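Dwynwen Hughes looks after the hand-held grippers at Flelton, where she has worked for two years. I met her on a Tuesday, and we spoke mostly about pads and pins.

"The pads come first," she said. "I wipe them with a cloth and a little alcohol, and then I look along the edge. If a corner lifts, the pad goes in the bin. I do not glue it again."

After the pads she opens and closes the jaws slowly, with her ear close to the linkage. A dry pivot makes a small click. She puts one drop of light oil on the pin and removes the rest with paper. 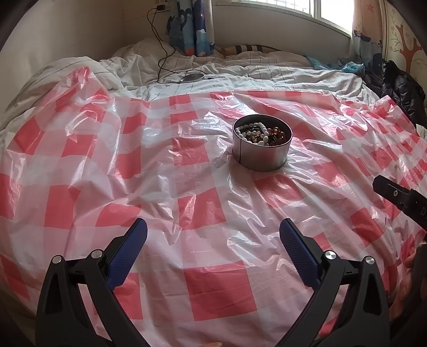

Open jaws with blue pads, and a tin of beads on the checkered sheet.

I asked why she likes jewelry for checking a gripper. "Beads roll, and a cord is soft," she said. "With a wooden block, a bad jaw can still look good. A thin bangle shows me at once if the tips do not meet."

Her colleague Bảo Phan keeps the notebook. One unit has 2,865 cycles written against it, and he changes the pins every 400. "At Prerkov we waited until something was loose," he told me. "Then we lost the whole afternoon." 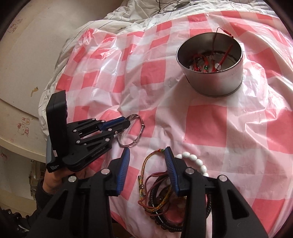
A bangle held at the fingertips, with bracelets on the cloth.

Hughes tightens the tip screw last, by hand. "When the screw is too tight, the finger becomes lazy," she said. "I turn it back a little and try again."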